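Newsletter > Plaststead Notes > Gadgets & Home

14 comments | 38 shares

So can it do the dishes yet?

Every August I get the same email from at least a dozen of you, usually with a link to some video of a robot folding a T-shirt, and the question is always a version of "Should I hold off on buying a new dishwasher?" (No. Buy the dishwasher.) But I've been curious enough this year that I finally asked to go and look at one up close, and Angharad Pugh, who I used to share an office with and who now works at a small outfit called Tumier, let me come hang around on a Monday morning and get in everybody's way.

Tumier isn't building a butler. What they have is a bench, an arm and a long list of chores, and they try the chores over and over until the arm gets them right often enough to move on. The list is taped up by the coffee machine. Wiping a counter is on it, and so is sorting socks, which has a big red question mark next to it. The week I was there they were on mugs, meaning you pick up a mug, you hang it on a mug stand or a rack, and you go get the next one. My six-year-old does this at home without being asked (well, nearly).

I figured mugs would be a solved problem by now. They're stiff, they don't flop around like a towel, and they come with a handle! Angharad laughed at me for a good long while. The handle is the problem, she said. You can grab a mug a dozen ways and most of them leave you with the handle pointing somewhere useless, and then you have to turn your wrist in a way that's easy for you and me and pretty miserable for a machine.

Then there's the peg. A peg is a small target, and the gap you're trying to get over it is not much bigger than a finger. You and I cheat all the time. We miss, feel the mug bump, wiggle it a bit and it drops on. I'd never noticed that I wiggle. I went home and hung up all of ours, slowly, like a weirdo, and I wiggle every single time.

Their best run on one stand, with one kind of mug, is 22 in a row. That sounds great until you swap in a mug with a fatter handle, and then Sugeng Nugroho, who does most of the actual running of the thing, starts looking at the ceiling. He told me the goal for the summer is 100 in a row with mixed mugs and two different kinds of rack, and that he would not be betting his own money on it.

I asked what counts as a miss. Dropping one counts, obviously. So does hanging one so badly that it falls off later, which is sneakier, because you've already moved on and feel good about yourself. They give each mug 15 seconds. I timed myself at my own kitchen counter and I take two or three, and that's with the radio on and half my mind on lunch. 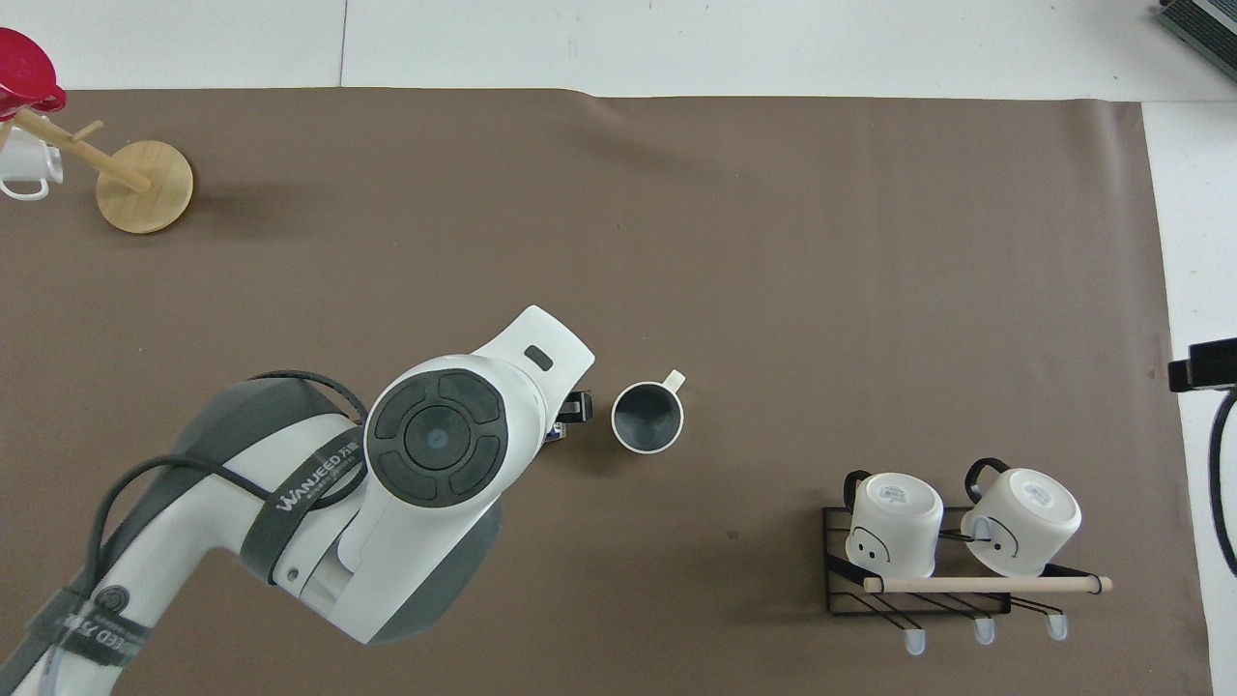 What surprised me most was how much I ended up caring. By ten o'clock I was leaning over the bench whispering "come on, come on" at a coffee cup. Zahira Harahap, who had come along from the Arruda repair shop out of pure nosiness, was doing the same thing next to me, and she fixes conveyor belts for a living, so she's not easily charmed by a moving arm.

She had the better question, too. Zahira wanted to know why anyone would start with a kitchen when a shop floor is so much tidier. Over at Arruda the parts arrive the same way up every time and they've had machines doing the boring bits for years. Angharad's answer was that this is exactly why it's less interesting to them – your kitchen is different from mine, and it's different from itself by dinnertime. I think that's fair. I also think Zahira's customers are the ones who'll be paying for this stuff first.

As for price, I did ask, and I got a shrug. For what it's worth, the Riltatstead folks ran a reader poll in the spring and 200 of you answered, and the chore you most wanted gone was cleaning the bathroom. I passed that along. Sugeng wrote "bathroom" at the bottom of the list and put two question marks beside it.

Melur Raju is going to take the next visit for me, probably when they get to towels, and Fitzgerald Hutchins still owes us his piece on robot lawn mowers and what his did to the hose. If you've got one of those vacuums that can handle stairs, write in, I want to hear how it's going.

14 comments | Share this item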